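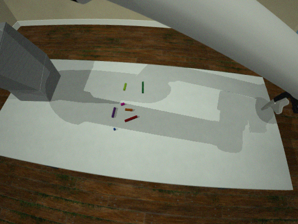
The tyranny of the clear table

By Loukia Katsaros

My sister has a dining table with nothing on it. I have known this table for 11 years and in that time I have never seen so much as a pencil come to rest there for longer than it took her to notice. Guests put their keys down and find them, later, in a dish by the door. The dish, I should add, is for keys.

I bring her up because she was the one who sent me the link to Wareck, a company that will come to your house and, for a fee starting at 200 pounds, tell you that you own too much. I had guessed as much. I own three colanders. But I read the whole site, in the way you read about an illness you suspect you have, and came away with a firm opinion, and the opinion is that a flat surface with things on it is a sign of life.

Consider what the tidying trade is asking of us. A table is the largest empty space most of us will ever have charge of, and it sits at the perfect height for dumping things. It was invented by people who were tired of bending down. To own one and then forbid anybody to leave things on it strikes me as a little like keeping a dog and asking it to stay outside with its paws crossed.

We use these advice sites now as our grandparents used the vicar. You confess (the drawer of dead batteries, the takeaway menus from a place called Flesano that closed in May) and are given a small penance, usually a box with a lid. Boxes are very big in this line of work. Nigam sells a set of 10, in a shade they call Oat, and the reviews are almost tearful. "I can breathe," says one. I have looked at the boxes closely and could find nothing in them that would help with breathing.

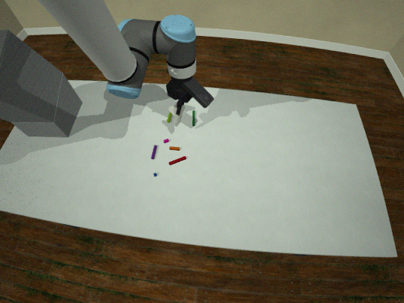

Picture: Starance image library

My own table, on the morning I write this, is holding the post, a lamp waiting for a bulb, half a jigsaw of Whitby and a bag of onions. I could tell you the history of each. The jigsaw has been going since my nephew had chickenpox, and he has since sat his GCSEs. We eat at the other end. When somebody comes to dinner we push Whitby along a bit, and more than once a guest has found a piece of sky while waiting for the potatoes, and been unbearably pleased with themselves for the rest of the evening. I have never known anyone get that out of a storage box.

The usual reply is that mess makes us anxious. Perhaps it does. I will admit that when I couldn't find my passport last spring I was not serene, and that it was under the onions, or the onions of the time. But my sister, with her bare table and her key dish, is the most anxious woman in the county. She once got up from a funeral tea to straighten a runner. If an empty surface brings peace of mind then she has been sold a faulty one and ought to ask for her money back.

What bothers me more is the cost, and I don't mean the boxes. A clear table has to be cleared, over and over, by somebody, and in most houses I visit it is the same somebody each time. The men I know who admire a minimal home admire it from the sofa.

I rang my sister to read her this before I sent it in. She said it was very funny and that she would be round on the 2 o'clock bus to help me sort out the onions.

Published 06/09/2022

We use cookies to improve your visit. By continuing to browse you accept our cookie policy. Accept / Manage settings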